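Cillard Adds Robot Arms to Garment Sorting at Grirnemwood; Staff Move to Inspection and Repair

GRIRNEMWOOD, December. Cillard, which sorts and resells used clothing for charities and retailers, has put robot arms to work on the first step of its sorting line at Grirnemwood. The arms pick single garments out of mixed piles and pass them on to the people who grade them.

Until now that first pick was done by hand, standing, for a full shift. Workers pulled clothes apart, turned them over and dropped them in bins. It was the job with the most sore shoulders and wrists on site, and the one people asked to leave soonest.

"I did first pick for six years and I don't miss it," said Giorgia Benedetti, who now grades knitwear. "I sit down for half the day. I look at each piece properly and decide if it can be sold, mended or cut up. The arm is slower than I was, but it doesn't get tired by 3 p.m."

The site employs 188 people. Cillard said no jobs were cut as part of the change. Staff from first pick were offered training in grading, repair or looking after the arms, and kept their pay rate while they trained. The company also agreed with staff representatives that picking speeds on the arms would not be used to set targets for people.

Each arm currently handles 200 garments in a shift, and Cillard wants to reach 300 before it adds more. Soft and stretchy items are still the hardest. Knits fold over on themselves, and thin fabrics are often picked up two at a time. When an arm fails twice on the same item, it signals for a person to take over.

"We had a long list of complaints in the first month, and most of them were fair," said Kastriot Georgiev, operations manager. "The signal light was in the wrong place and the bins were too far away. The graders told us where to move them, and we did."

Repair work has grown as a result. The mending room, run by Carmela Galli, has added two sewing stations and now takes in shoes and bags as well as clothing.

Cillard will decide on a second line at its Fontana site after reviewing the results from Grirnemwood.

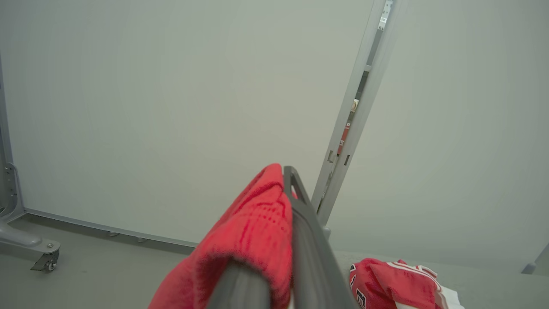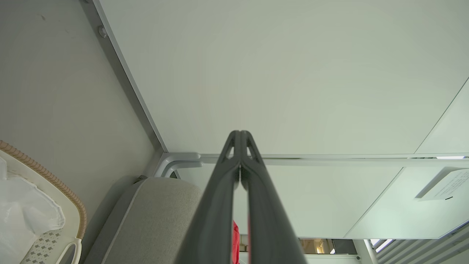 First picture: a gripper holding a red knitted item, with a red jersey lying nearby. Second picture: the gripper with its fingers together.

Media contact: Caradog Rowlands, Cillard press office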